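Everyday Tableware in the Reference Collection

The Ekwueme Household Collection holds 291 pieces of domestic tableware, most of them in daily use within living memory and many of them still made in one form or another. This page introduces the plastic section of the collection, which comprises cups, tumblers, bowls and serving dishes intended for family meals, children's tables, picnics and shared kitchens. It is provided for visitors planning a study session, for teachers preparing classroom work, and for members of the public with an interest in household objects.

Plastic tableware has often been left out of collections of this type. It was inexpensive and usually bought in sets, and when a piece was scratched or faded it was replaced without much thought. The collection began to accept it on the recommendation of Amarachi Ogbonna, Curator of Domestic Objects, whose survey of family kitchens in the Nemudia district found that the brightly colored cup or bowl was the item most often remembered by name. Residents spoke of "the red one" or "the big green one" and could say who in the household was allowed to use it.

Color remains the first point of reference in the catalog. Pieces are entered by color, then by form, then by size. A bowl described as lime green is kept apart from one described simply as green, and the distinction between orange and yellow-orange is recorded where it can be made under daylight. Visitors searching the card index should allow for older entries in which these shades were grouped together.

On the Study Table

Cups and bowls are shown on a plain dark cloth, which gives a steady background for bright colors and does not mark the rims. Pieces may be shown singly, side by side, or placed one inside another, as they would be in a kitchen cupboard.
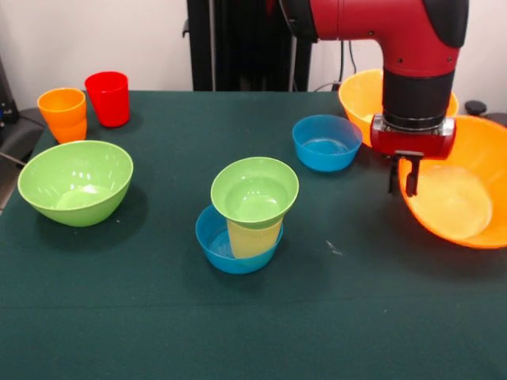 Cups and bowls in orange, red, green, blue and yellow on a dark green cloth. Plastic.

The group includes both tall and wide forms. The red tumbler narrows slightly along its length and has a glossy surface, while the lime-green bowl is wide and fairly deep, with a smooth rounded outside and a paler interior. The difference between outer and inner tone can also be seen in the large orange bowl, where the bottom looks almost yellow under the light.

Two of the bowls share the same teal-blue color. One stands alone and the other holds a translucent pale yellow cup, with a small green bowl resting on top of the cup. Combinations of this kind are of interest to the collection, as a household seldom keeps its cups and bowls in separate places.

Stacking and Storage

Many of the questions received from the public concern storage. The way a family stacks its dishes depends on the depth of the shelf, the number of people at the table and the habits of whoever does the putting away. Cups of one pattern will generally nest. Cups of mixed patterns often will not, and a bowl then becomes a convenient base or lid.

In the store, the plastic section occupies 183 shelf places. Nested pieces are separated by a sheet of soft tissue, and no stack is left with its weight resting on a thin rim. Pieces that have become cloudy or brittle are kept in single layers on the lower shelves — these may be viewed on request but are not handled during group sessions.

Visitors who wish to care for similar pieces at home may find the following guidance useful. Wash by hand in warm water with a mild soap. Avoid scouring pads. Dry each piece fully before stacking. Keep bright colors out of direct sunlight, and do not store heavy dishes inside lighter ones for long periods.

The Fukotum Gift

The largest single addition to the section was the Fukotum gift, received in May from a family guesthouse that had closed its dining room. It was accompanied by a notebook listing breakages and replacements, together with several pages of seating arrangements. The notebook has been cataloged with the paper records and may be consulted in the reading room. Researchers are asked to note that the shelf names it uses are those of the guesthouse and do not match the current catalog.

Study Sessions

Study sessions are held in Room 9 and last two hours. Each session is led by a member of staff and includes time for sketching and written notes. Pencils are provided — ink is not permitted at the study tables. School groups should state the age of the pupils when applying, so that a suitable selection can be prepared.

Applications may be made in writing to Leif Hovland, Collections Access Officer, at the Jetelex Building. Please give the catalog color and form of any pieces you wish to see, if these are known. Requests for items held in outside storage require additional notice.

Donations

The collection continues to consider offers of household tableware. Preference is given to pieces with a known history of use, including single cups and bowls from incomplete sets. Donors are asked to send a short written account before bringing any item to the building. Form 510, available from the front desk, should be completed for each group of objects offered.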